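Filed under: Day Trips, Food & Drink, Factory Tours

I have been putting mustard on things my whole life without giving one thought to where it comes from, so when my sister forwarded me the notice for the winter open day at the Grellico mustard works over in Grasside, I said yes before I'd even checked how far it was. (It's far. We'll get to that.)

The tickets were $16 each, which sounded steep for walking around a factory until I saw that it came with a jar to take home and a voucher for the lunch table. You book a time slot online. Ours was 10:30, and we got there at 10:20 after missing the turn at the Ener bridge twice, once in each direction. If you're driving, the sign for Grasside is on the far side of the bridge and it's small and green, and my phone was no help at all down in that valley. The other option is the 26 bus, and a couple in our group had come that way and looked a lot more relaxed than we did. It drops you right by the gate.

The building is long and low and brick, with a loading dock on one end and the shop on the other, and you can smell it from the parking lot. I expected vinegar. It was more like a warm, toasty, slightly cabbagey thing, and my sister said it smelled like our grandmother's pantry. She's right, it did, and I was a bit sentimental for the first ten minutes because of it.

They give you a hairnet and a paper coat and ask you to take off rings and watches. Then you stand in a little hallway reading the history boards while the group ahead of you clears out. The short version of the history is that the place started out pressing seed for lamp oil, and mustard was what they did on the side with the mustard seed, and then electric light came along and the side business became the business. I love that kind of story. There's a framed price list on the wall where mustard is way down at the bottom under axle grease.

Our guide works on the milling floor the rest of the year and had that great way of explaining things that people have when they really do the job. She kept stopping mid-sentence to listen to a machine. The first room is seed storage, and it's the quiet part: yellow seed and brown seed in big sacks, plus a smaller stack of black seed that they only use for one product. She passed around a dish of each and told us to chew a few. The yellow does nothing, then nothing, then a little warmth on the sides of your tongue. The brown goes straight up your nose. A kid in our group chewed the black ones and had to go stand by the door for a while, very proud of himself.

What I didn't know, and maybe everyone else did, is that dry mustard seed isn't hot at all. The heat only shows up when you crush it and add water, and it starts fading again almost right away, and the vinegar is what catches it and holds it there. So the whole craft is timing. If you want it fierce you add the acid late, or use less of it, and you use cold water. If you want it mellow you let it sit, or you warm it up. I've since made three batches in my own kitchen on the strength of that one explanation, and two of them were edible!

The steeping room is kept at 68 degrees all year. It's a row of tanks, and the big one at the end holds 555 gallons, a number that the guide said with real affection. The seed sits in there with vinegar and salt and whatever else goes into that particular recipe, and it swells up and softens. She lifted a hatch on one of the smaller tanks so we could look in, one at a time, and warned us not to take a deep breath over it. I took a deep breath over it. My eyes ran until lunch.

After that comes the milling, and it was the part I'd been looking forward to most. They still use stones for the coarse mustards. You stand behind a yellow line and it's loud, a kind of low grumble that you feel in your shoes, and the mustard comes out from between the stones looking like wet sand and then creeps down a chute into a tub. The guide talked (shouted) about dressing the stones, meaning cutting the grooves fresh when they wear down. Two people on the staff can do it properly and it takes them most of a day. The stones can't get too warm or the flavor goes flat, so they run slow, and she said new hires always want to speed them up.

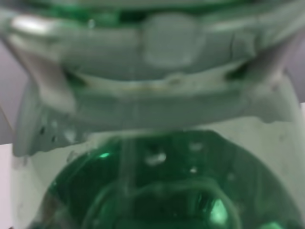 Grasside, December.

We got a good long while to wander on our own after the milling floor, which I appreciated. On a lot of these tours you're herded along with a rope. The groups got a little mixed up at that point and we ended up tagging on to the back of the 11 o'clock one to see the filling line, so we heard two guides tell the same joke about hot dogs. It held up fine the second time.

The filling line is fun for exactly as long as you'd think. Jars go in, jars go around, jars come out with lids on. The thing I could have watched all day was the label check at the end, where a woman with a stool and a bright lamp was pulling out any jar where the label had gone on crooked. She was so fast. I asked what happens to the crooked ones and she pointed at the shop without looking up, and sure enough they sell them there at half price, so now I own four.

Lunch! The voucher gets you one plate, and the bread and pretzels come from Vondráček, a bakery in town that I'd never heard of and now think about more than I should. The pretzels are the fat soft kind with a split along the top and a very dark crust. You get one of those, a sausage or a wedge of cheese, some pickles, and then you help yourself to little paper cups of every mustard they make. We sat at long tables and everyone was swapping opinions with total strangers. I'll give you mine:

The plain yellow is just good yellow mustard. I don't have a lot more to say about it.

The coarse brown is the one to buy. It pops when you bite it, it's got a bit of sweetness at the front, and it went with everything on the plate.

The horseradish one was too much for me and my sister finished both of our cups.

The honey one I found a little sticky and sugary, but the table next to us were loading up on it, so what do I know.

The beer mustard tastes more like beer than I wanted.

And then the black seed one, the one with the special sacks, which comes in a tiny jar and costs more than all the others. It's smoky and bitter and strange and I couldn't decide if I liked it. I bought one. I still haven't decided, and it's half gone.

There was a talk after lunch on growing the seed, in a room upstairs with a projector. I'll admit I drifted off a bit in the middle (big lunch, warm room), but the part on crop rotation was interesting and I wrote down that mustard is good for cleaning up a tired field. My sister, who has a vegetable garden and takes it seriously, asked so many questions that they gave her a packet of seed to go away with. She's planning on a whole bed of it in spring. I've been informed I'll be helping with the threshing.

A few practical things if you're thinking of going. Wear shoes with grip, the floor in the steeping room has a slope to it and they hose it down between groups. There are stairs up to the talk and to the viewing gallery, but the shop, lunch and the milling floor are all on one level. The bathrooms are at the shop end only, so go before you put on your paper coat. Kids seemed to be having a great time from maybe six or seven up, and the little ones mostly hated the noise. Bring a bag for the shop. They have boxes but they run out, and I carried nine jars to the car in my hat and coat pockets.

Leave yourself time for the town too. Grasside is basically one street with a creek behind it, but the Vondráček counter is open until 4 and you can get the pretzels by the half dozen. We got there at ten to four and there were five left. I ate one in the parking lot and one on the Ener bridge, which we crossed in the correct direction on the first try.

They do another open day in the summer, when you can walk out to the seed fields while they're flowering, and I've put our names down for the email. I'd like to see the stones being dressed, if they ever let people in for that. I asked at the register and the answer was a firm maybe.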